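Craft corner tips: one mat, one bowl

I love a small work table! Mine used to vanish under scraps by teatime, and two cheap habits have saved it – a cutting mat that stays put and a bowl for the bits in use.
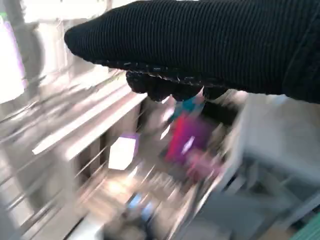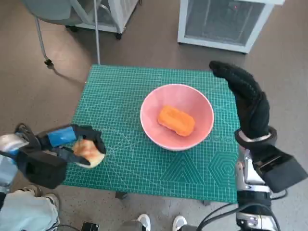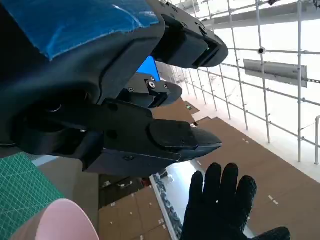

Glue is my real weakness, so cover the table before you open the pot and wipe drips straight away with a damp cloth. Set the mat aside first and keep it flat, out of the sun. A green one with a white grid, like the one under the pink bowl, makes it so easy to line up paper edges by eye – brilliant for gift tags. I cut 225 of them last November and the last ones were as straight as the first. Store finished tags in an old envelope.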